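**Progress report to the Druvstead Fund: the Put-Away Kits, spring through November**

Thank you for your patience with this one. It was meant to be two pages and has come out longer, partly because there is a good deal to tell you and partly because I've never managed to write about cupboards briefly.

## Where we stand

When we applied to you, Setuneo had a single large closet in the Drelent building, full of donated toys and small household things, and a lending list kept in a spiral notebook. Families came in, rummaged, took what they liked, and mostly brought it back. We asked for your help to turn that closet into proper kits that a household could borrow for a month, each with a few toys, a few everyday objects, and something to put them on or in, so that playing and tidying up could be learned together.

By the end of November we had lent kits to 122 households. We had hoped for a hundred by this point, so we're very happy with that, and happier still that so many came back to borrow again. There are 10 kinds of kit in circulation now. Our original plan had six, but once we began sorting the closet the shopping kits and the kitchen kits would not sit comfortably together, and then the desk kits needed splitting by age, and so it went on.

## What your money has bought

We have spent $2,435 of the materials grant. The largest share went to lidded bins and labels, which are dull things to show a funder but have changed our days more than anything else we've purchased. A good bin lid is worth paying for. Our first batch had lids that popped off whenever two bins were stacked, and we sent them back and paid a little more for the kind with a clip at each end.

The next largest share went to small shelf stands and tabletop organizers. We bought these in a mix of sizes and finishes on purpose. In the first month we learned that a stand that's too tall gets pushed to the back of the table and forgotten, while a low one with two levels gets used all day long. Children put things on top, then take them off and put them underneath, then put them on top again, and their grandparents seem to enjoy it nearly as much.

The rest went to replacing worn toy foods, and to a modest supply of cleaning cloths, spare bags and card for the contents lists. Receipts are filed by month and we'll send copies with the final accounts, as you asked.

## Choosing what goes into a kit

I'd like to spend a little time on this, as it was the part of our application you asked the most about.

We started out thinking that every kit should match. A kitchen kit would hold kitchen things, all the right size for one another, all nicely related. Those kits looked lovely on the shelf and came back hardly touched. Families told us (kindly, but very clearly) that everything in the bin belonged in the same place, so there was nothing to decide. You tipped it out, you put it back, and you were done before the kettle boiled.

So we began to mix them. A toy dessert beside a roll of tape. A plain block beside something from the play kitchen. Now there's a question to talk over at the table. Does the tape go with the food? Should it live on the top shelf, where a grown-up can reach it, or down on the lower one? One household decided that anything round had to be kept below, and held to it for the whole month. Another put everything away by who liked it best. We don't correct anyone's system. Our contents card lists what has to come home in the bin, and leaves the arranging to whoever is doing it.

We do have a few rules of our own, which have grown up over the months:

- Nothing goes in that we would be sorry to lose.
- Real household items must be safe to handle without a grown-up hovering.
- At least one thing in every kit should be awkward to place, either because of its shape or because it doesn't obviously belong with the rest.
- Toy foods are wiped down on return and checked for cracks along the seams.
- If a stand has screws, we tighten them before it goes out again.

The third rule is my favorite. Rolls of tape have turned out to be the best awkward thing we own. They can lie flat, they can be set on their side, they're hollow, and there is always somebody in the family who wants to wear one as a bracelet.

## The sorting table

Much of our work happens at a table. Before a new mix of things is bagged and given a card, we spread it out together with the stand it will travel with, and leave it that way for a while so we can live with it. We ask whether there's enough variety, whether the shelf is the right height for the objects, and whether a person coming to it fresh would know where to begin. It's slow, and I won't pretend otherwise. It has also saved us from sending out some very poor kits – one early version held so many small pieces that I couldn't get them all back into the bin myself.

The mix we're calling the Corner Shelf kit is the newest of the ten. It is built around a two-tier stand in brushed aluminum, with toy foods and small household objects to go on it and under it. 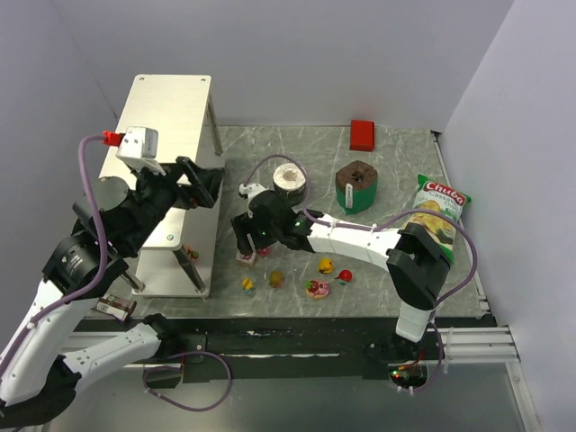 *R. Omoregie*
*Program Lead, Setuneo*

The lower tier of that stand sits close to the tabletop. Even the small red and green toy resting there is partly in shadow, and a child has to bend down and look properly to find out what's been put away underneath. We think this is a strength. Hunting for things on a lower shelf is a large part of tidying in any home I've ever lived in, and the kits had been a bit too easy in that respect. The top is flat and open and will take nearly anything, so there's a nice contrast between the two.

You'll find the toy cake slice in among the foods, and the roll of tape lying on its side farther back, near the little red block. The block is such a plain thing that I nearly left it out of the mix. I've come around to it. A block can be a brick, or a stick of butter, or a parcel waiting to be delivered, and it will go on either level without any fuss.

## What has been harder

Returns are slower than we'd like. Kits are lent for a month, and a fair number come back in the sixth week, cheerful and complete but late. We've tried a printed reminder on the inside of the lid, which helped a little. A phone call helps more, though it takes up an afternoon.

Storage is the other trouble. The bins take up more space than the loose toys ever did, and the closet is now full to the door. The building has offered us a stretch of wall in the hallway for open shelving, and we would like to accept it before winter is out.

We have also lost pieces, as everyone does. The toy vegetables go missing more than the desserts, and I can't account for it. We keep a tub of spares and top up each kit when it comes in, and no family has been charged for a lost item.

## What comes next

We have four things planned for the coming quarter:

1. Put up the hallway shelving and move the busiest kits onto it.
2. Finish the contents card for the Corner Shelf kit and make up enough of them to lend.
3. Rewrite all the cards in larger type. Several older borrowers have asked for this and they're quite right.
4. Try a two-week loan for the most popular kits, to see whether the waiting list gets any shorter.

The shelving can be covered from what remains of the materials grant, so there is no new request attached to this report. We would be grateful for your agreement to move a little money from the bins line to the shelving line. The bins we have are holding up nicely, and we don't expect to need more of them before the summer.

If anyone from the Fund would like to visit, mid-morning is the best time, when returns are being unpacked and the table is in full use. Come in by the side entrance in Drelent, as the front door sticks in cold weather. We'll find you a chair, and very likely a bin to check against its card as well.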